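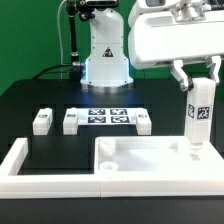 Can a sugar glider live happily in a hamster cage with a wheel?

It can survive in one for a while, and that's how a lot of them get sold. A glider wants height, company and somewhere to jump, and a hamster cage offers none of those.

How to Set Up for Sugar Gliders Without Buying the Hype
By Samira Jaber

Print this page | E-mail to a friend

I've kept gliders long enough to be suspicious of anything labeled "complete starter kit." Mine was a Druletti kit, it cost $200, and within a season I had replaced every piece of it except the water bottle. What follows is the order I'd do things in now.

Step 1. Check the law before you check the price

Some states and cities ban sugar gliders outright, and others want a permit. The breeder will tell you it's fine. The breeder is selling gliders. Call your state wildlife or agriculture office, then your city, and read your lease. Get the answer in writing if you can.

Step 2. Find the vet first

Plenty of clinics say they see "exotics" and mean rabbits. Ask when they last treated a glider and whether they do neuters. If the person on the phone has to ask what a glider is, keep calling. I drive to Janevski for mine, and I don't enjoy the drive.

Step 3. Buy the cage, and ignore the picture on the box

Look for tall over wide. Bar spacing should be no more than half an inch, and a young glider can get through less than you'd think. Skip galvanized wire if you can find a good powder-coated cage. Run your hand along the inside of every door and feel for burrs.

The Mirkus tower I use now was $297. Is it worth that? The frame is solid – the door latches are not, and I wire them shut with cage clips at night. Any glider can learn a sliding door.

Step 4. Furnish it

Hang a fleece pouch near the top and put a second one lower down. Check the seams every week, as loose threads wrap around toes. Add branches from a safe, unsprayed tree, or plain rope you're willing to throw away when it frays.

Get a wheel with a solid track and no center axle. The ones with a bar through the middle can catch a tail, and they are still on the shelf at most pet stores.

Please don't buy a heat rock. Keep the room in the 70s and out of drafts and you'll be fine.

Step 5. Pick one diet and follow it as written

Here the sales talk gets thick. You'll read that a certain pellet is "all they need." I've yet to see a convincing case for it. You'll also read forum posts from people who swear by whatever was in their fridge.

Choose an established diet plan that your vet will put their name to. Measure it. Don't swap the calcium source, don't double the fruit, and don't mix two plans because each has a part you like. Poor calcium balance can leave a glider with weak back legs, and by the time you notice, the damage is well along.

Feed in the evening and pull the leftovers in the morning. Emlow makes a powdered topper that claims 100 percent of daily vitamins. Percent of what, I asked them? I'm still waiting for a reply.

Step 6. Bring home 2, and go slowly

A lone glider is a stressed glider, however much time you plan to spend with it. Get a pair that already live together, and have the male neutered unless you want to be in the baby business.

For the first few days, leave them alone apart from food and water. Then put a piece of fleece you've worn into their pouch. Sit by the cage after dark. They will make a noise like a tiny broken chainsaw, called crabbing, and they may bite. Keep your hand still and don't yank it back.

As for the "guaranteed to bond" line you'll get from sellers: some do in weeks, some take most of a year, and some only ever put up with you. If you couldn't live with that last kind for 10 years or more, get a different pet.

Step 7. Plan for the smell and the noise

Gliders bark, often at 3 a.m. They pee while they climb. Wipe the bars daily with vinegar and water, wash the pouches weekly in unscented soap, and don't scrub everything on the same day or they'll mark it all over again. Odor sprays made for cages mostly smell like odor sprays.

Print this page | E-mail to a friend

We use cookies to improve your visit. By continuing to browse, you agree to our cookie policy. Accept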